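Alter — vinyl reissue, 2 LP

Second album by Constanza Lagos, recorded at Sjöberg in December and mixed by Lenni Mäkelä. The colour of the sleeve is a little darker than on the first pressing. Edition of 373 copies, numbered by hand. Includes 6 songs which were not on the CD and a lyric booklet.

Bass: Dagim Tesfamariam. Organ: Raili Kiiskinen.

Label: Stullach
Available from: 1/22/23 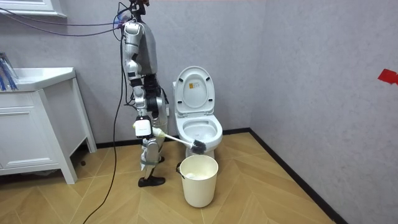 Robot with toilet brush, bathroom.

Shipping in Canada takes six days — for other countries please write to us before you order.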